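Notebook, 1/1/22
Campaign mail and postering, Isudley council race

Picking up from the last entry, which stopped at the coding sheet. I have now been through all the printed material we hold from the September race, 1,706 pieces once the duplicates came out. Most of it is door leaflets. The rest is posters, letters addressed by name, and a stack of cards that look like appointment cards until you turn them over.

The question is still the one Lorraine Ashby put to us at the start: does the person with more money get seen more, when all we look at is paper? The online side belongs to the other group and I am staying out of it here.

Coding

Each piece gets a row. Columns are candidate, type, ward, how it reached the household, whether the printer is named, whether a price or invoice can be tied to it, and a free text column for anything else. I dropped the "tone" column. When Lorraine and I coded the same batch separately, we agreed on nearly everything except tone, where we agreed barely more often than by guessing. She reads a leaflet that lists an opponent's absences as negative. I had it down as informational. Neither of us could write a rule the other would follow.

The sheet still has the old column hidden so the row numbers match the scans. Don't delete it. If you sort by ward, unhide first or the scan numbers drift.

Matching to spending

Slower than hoped. The expense returns give a total per supplier, and suppliers lump things together. One return has a single line for "print and delivery" that has to cover at least the first leaflet, the second leaflet and the addressed letter. I split it by page count for now and marked those rows P for provisional. Anyone using the cost column should filter those out and run it again without them.

Where a piece names a printer and the return names the same printer, I count it as matched. Where the piece names a printer and the return has no such supplier, it goes on the query list. A candidate may have paid through the party branch, and in that case the money sits in a different return that we asked for and don't have yet. I do not want anyone reading the query list as a list of missing declarations. It isn't fit for that.

Coverage

Our collection came from households that agreed to keep everything that came through the door. Tudora and Hivley have good coverage. Rakena is thin. Several households there dropped out early and the ones that stayed are all near the main road, where delivery is easiest. If the better funded campaigns paid for delivery to the outlying streets and the others relied on supporters walking, Rakena is exactly where we would see the gap, and it's where we have least to look at.
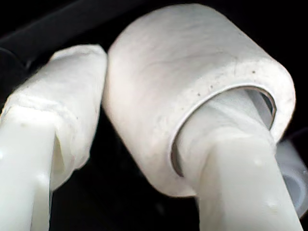

Options for Rakena, as I see them. We could weight the households we have, but weighting a cluster on one road doesn't tell us anything about the side streets. We could ask the campaigns for their delivery plans, which two of them may share and the third will not. Or we report Tudora and Hivley as the main result and put Rakena in a separate table with a plain warning. I prefer the last one. Lorraine wants to try the campaigns first. Fine by me as long as the letter goes out soon, because people throw these things away after a race.

First pass at the result

Very rough, unweighted, P rows excluded.

Tudora: the highest spender put out the most distinct pieces, and the most that arrived by post. But households there recorded nearly as many deliveries from the lowest spender, whose leaflet was a single black and white sheet. It went out repeatedly with the date changed.

Hivley: the order of deliveries follows the order of spending. Nothing surprising. The middle candidate has a bulge in the last week that I traced to one mailing.

So on a simple count of how often a name came through the door, money matters clearly in one ward and weakly in the other. On type of piece it matters in both. Addressed letters are almost entirely from the top spender. If being addressed by name makes a voter more likely to read the thing, a plain count of deliveries understates the difference. We have nothing on reading. The diary question asked when a piece arrived and whether it was kept. It should have asked whether anybody in the house read it. Put that in for next time.

Posters

Kept separate because the rules are different. Each candidate gets the same panel space on the official boards, so in principle money buys nothing there. Outside the boards, in private windows and on fences, there is no cap that I can find apart from the time limit. The board survey is complete for Tudora. For Hivley we have the first visit and not the second, so there is no way to say how long anything stayed up.

One thing to check in the Tudora board data: a panel is coded "empty" when the poster was gone and also when it had never been put up. Those are different things. The field sheets mostly say which, so it can be fixed by going back through them. I got through over 100 of the panel records before stopping. The ones I have done are marked in the last column with my initials. Please carry on from the bottom of the list and not the top.

On the legal side, I reread the guidance on equal treatment of candidates. It speaks about board space, the size of official statements and the mailing of those statements at public cost. It doesn't say anything on how many extra leaflets a campaign can have delivered, apart from the spending ceiling. The ceiling is high enough that none of the candidates in Isudley came near it. That should go in the background section, because a reader may assume the ceiling is what keeps things level. In this race it had no effect at all.

Things that went wrong

The scans from the second box were saved at low resolution and the printer's name is unreadable on a good part of them. The paper originals are fine. They need scanning again, printer line only, no need to do whole pages.

Two households used the same diary code. I separated them by handwriting and by ward, and Lorraine checked it. The corrected codes are in the sheet. The old codes are still on the envelopes, so go by the sheet.

I also found that leaflets folded inside the free newspaper had been coded as hand delivered. They weren't, they were paid inserts. That moved a fair number of rows from the cheap side to the expensive side and changed the Hivley picture more than I'd like. Earlier drafts of the Hivley table are wrong for this reason and I have taken them out of the shared folder.

To do

Rescan printer lines, second box.
Finish panel records from the bottom up.
Letter to campaigns on delivery plans (Lorraine).
Chase the party branch return.
Rerun both ward tables with and without P rows, and save both versions.
Write the Rakena warning now, while I still remember which households dropped out and when.

Next entry after the branch return comes in, or once the panel records are finished if that drags on.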